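Geetha Warrier
8/13/23

Right, kettle's on, the rain has set in over Skestbridge and I've been promising a few of you this for weeks, so here goes. A long thread about moving my mum's recipes out of the old tin and into something the whole family can read. Get comfy, I do go on.

The tin first. It was a biscuit tin, and before that I think it was her mother's button tin, and it lived on top of the fridge in the Trindville house for my entire childhood. You weren't allowed to get it down yourself. You had to ask, and then you had to wash your hands, and then she'd stand behind you the whole time anyway.

When Mum moved into the unit in April the tin came to me. My brother got the good knives and I still think I came out ahead (he reads these, hello, I said what I said).

I'd assumed it was all recipe cards. There are cards, 61 of them, but there's also the backs of envelopes, a page from a school newsletter, a dry-cleaning docket with a lime pickle on it, and a letter from Mrs Räsänen next door that starts with her hip and ends with a cardamom bun.

Mrs Räsänen deserves her own thread. She and Mum swapped food over the side fence for 24 years and I don't believe either of them ever handed back an empty dish. The buns went one way and the dhal went the other, and us kids were the delivery service.

Now, the trouble with Mum's recipes is that she wrote them for herself. "Cook till the smell changes." "Flour, the usual." One of them, and it's a favourite, just says "as for the other one but less". Less what, Mum! Which other one!

So I've been ringing her on Sunday afternoons with a card in front of me. I read it out, she laughs at it, and then she tells me what she does, and that's hardly ever what's on the card. I write down both versions. Some weeks we get through three cards and some weeks we get through half of one and a very thorough update on her neighbour's cataracts.

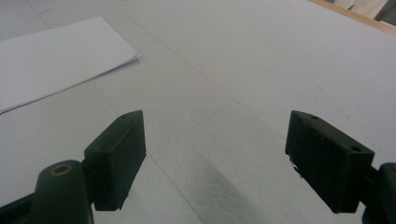
White tabletop, cool light.

A few of you asked how I'm typing them up, so the boring part, quickly. Plain document, one recipe to a page, big print for Mum's eyes. Her words at the top exactly as she wrote them, spelling and all. Then a gap, then the version with grams and millilitres and an oven temperature in it. I tried one of those recipe apps and it kept asking me for a serving size. The serving size in our house was whoever turned up.

The measuring has been the slow bit. Her "cup" is a particular teacup with a faded blue rim, and it's nowhere near a proper metric cup. I made the semolina cake with the wrong one twice and got something you could have tiled a bathroom with. In the end she let me borrow the teacup for a weekend and I carried it home on my lap wrapped in a jumper.

The handwriting changes as you go through the pile, too. The early ones are very upright and careful, she'd only just arrived and I suspect she was practising. Then it loosens up once we kids came along, and there's a stretch in the middle where everything slopes uphill and half the words are missing. I had a little cry over those, I don't mind telling you. I've got two of my own now and I know just what sort of week makes your writing slope uphill.

One mystery, in case anybody can help. On the back of the tamarind rice there's the number 2663, underlined, with no other note. Mum says it isn't a phone number, it isn't a price and it isn't her writing. My aunty says it is so her writing. They're still not quite speaking about it.

Second mystery. Several of the sweets call for "Cadberg", capital C, like it's a brand. "Two spoons Cadberg." Mum swears it was a cocoa from the corner shop in Trindville, in a tall packet, and that nothing has tasted right since they stopped stocking it. If you grew up round there and have any idea what I'm on about, please tell me, even if it's only to say you remember the packet.

I'll put the lime pickle up next, as that's the one everybody's been asking for. Fair warning that it sits in the sun on a windowsill for ages and you'll need to be patient with it – Mum's card says "wait", then underneath, in different ink, "wait more".

And if you've got a tin of your own sitting on top of a fridge somewhere, do ring whoever wrote it. Have a pen handy, and let them wander off the topic a bit. I got the bun recipe sorted out halfway through a story about a lost umbrella.

Off to do the dishes now. Oh, and my brother has just messaged to say the knives need sharpening.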